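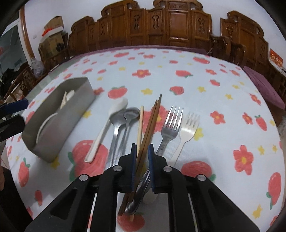 Eight years on the Horgan papers

Posted 1/12/26

The second volume of the Horgan settlement history went to the printer with 650 pages of text and a further 50 of tables. Its editor works from a rented office above the Plemia reading room and asked to be identified by role only, as the contributors to the volume are listed collectively.

The book covers the upland parishes between Horgan and Zoselden from the first land grants to the closing of the tannery. It is drawn mainly from tax rolls, school registers and the letter books of two trading families. The first volume dealt with the coast.

"The coast was easier," the editor said. "Ships leave paper. They have cargo lists, crew lists, port fees. Upland farms leave a name on a roll once a year, and the spelling changes every time a new clerk takes over."

Spelling took up most of the first two years. A single household might appear under five forms of its name, and two unrelated households might share one. The team built a concordance before any chapter was drafted. It is printed as Appendix C, and the editor expects it to get more use than the narrative.

"People will buy the book for the chapter on the tannery and keep it for Appendix C. I have no problem with that. The concordance is the part I would defend line by line."

Asked about sources held outside the region, the editor described the Gratora deposit, a run of parish accounts moved during a boundary change and never returned. The accounts had been cited in older work from a typed summary. When the team read the originals, the summary was found to skip every entry under a fixed sum.

"So you had a century of writing that said the poor fund was hardly used. It was used constantly, in small amounts. The typist left the small amounts out. I don't know why, and the book doesn't guess."

The revised figures are in chapter 8. They raise the number of households receiving aid in most decades, though the total spent changes little.

Oral testimony is kept in a separate section. The editor considered working it into the main chapters and decided against it.

"A roll and a memory have different error. If you put them in one paragraph, the reader can't tell which one is carrying the weight. We cross-referenced them by page. It makes for slow reading."

The first printing is 100 copies, most of them already assigned to libraries. A paperback is planned for March, with corrections to the maps on the inside covers. Two of those maps show the Zoselden road on the wrong side of the river. The hardback will carry an errata slip.

A third volume, on the years after the tannery, has no contract yet. The editor has begun indexing the school registers for it.

"They run out early. After that it's newspapers, and I will need somebody else to read those."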